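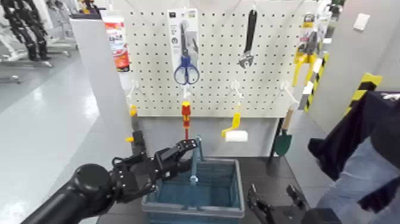 Tool display, pegboard bay 3, with basket on the tabletop.

Display fixture inspection – hand tools and small garden items
Site: Kokkinos, ground floor
Period: April

1. Board fixed to its supports, no movement when pushed at the corners. OK
2. Perforations undamaged around each hook. OK. Recheck after any change of layout.
3. Hooks fully seated. One needed pressing home at the left side. Corrected during inspection.
4. Carded items hang from the card, not from the tool. OK for the scissors with blue handles. Header tab to be checked for tearing at each restock.
5. Heavier tools secure. The adjustable wrench hangs jaw down – acceptable, but keep it on a Gistier long hook. Limit per hook: 3000 g.
6. Pointed tools. Screwdriver hangs with the shaft down, over the basket. Comment: move either the screwdriver or the basket. Customers reach for the handle directly under the tip.
7. Trowel and paint roller clear of neighboring items. OK
8. Top of side panel. Boxed product resting on it. Remove – panel tops are not shelving.
9. Tabletop stable and level. OK
10. Floor clear for 200 cm in front of the bay. OK. Surface is glossy; use the Pemico dry mop only during opening hours.

Open items: 6, 8. To be closed within 14 days.
Next check: before the morning restock, same form.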